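How to Oil a Butcher-Block Top Without Regretting It

Posted Wed 6 February, filed under Kitchen and Workroom 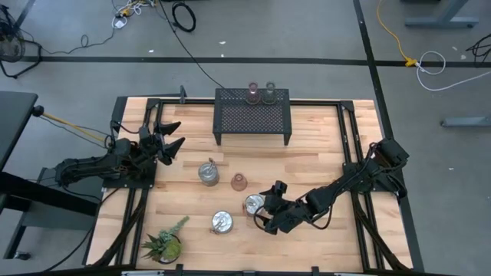 A reader in Gotutstead wrote in after the November piece on cutting boards to say that her counter had been oiled four times and still drank every spill like a camel, and could I please stop telling people it was easy.

Fair enough. It's easy in the way that painting a fence is easy: dull, slow, and ruined by the person who wants to be done by lunch.

What you need

Food-grade mineral oil, or a board oil that cures if you prefer
Sandpaper in 120, 180 and 220 grit
2 lint-free rags you don't love
A damp cloth
A free evening, plus the following morning

Step 1: Clear it and clean it

Take everything off. The fruit bowl too. Oiling around objects gives you a lovely map of where your objects used to live. Wash with a little dish soap and warm water, wring the cloth out well, and let the top dry overnight. Wet wood won't take oil, however sternly you rub it.

Step 2: Sand with the grain

The strips all run the same way, so you do too. Start at 120 if there are stains or knife marks, then 180, then 220. If the top is in decent shape, skip straight to 220. People ask about going up to 300 and beyond. You can, and it will feel like a bowling lane, but oil has a harder time getting into wood that smooth.

Vacuum, then wipe with the damp cloth. The surface will go fuzzy as it dries. Knock that back with a very light pass of the 220 and wipe again.

Step 3: Oil it

Pour a puddle the size of a saucer and spread it with the first rag. Keep going until the whole top is evenly wet, and give the end grain extra, as it's greedy. Leave mineral oil for 20 minutes, then wipe off all you can with the second rag. For a curing oil, go by the time on the can.

With mineral oil, do a second coat before bed and a third in the morning. My own top came secondhand from a bakery on Kiltovari Street and wanted five. I stopped speaking to it after four.

Step 4: Deal with the rags

If you used a curing oil such as tung or linseed, spread the rags flat outdoors to dry, away from anything that burns. Balled up in a trash can they can heat up and catch fire by themselves. Mineral oil rags don't do this, but they will find your good shirt.

Keeping it up

Flick some water on the wood once a month. If it beads, go and do something else. If it soaks in, oil again. Wipe up red wine, beets and turmeric right away. Hot pans go on a trivet, including the pan you were only going to set down for a second.

Next up: getting candle wax out of end grain.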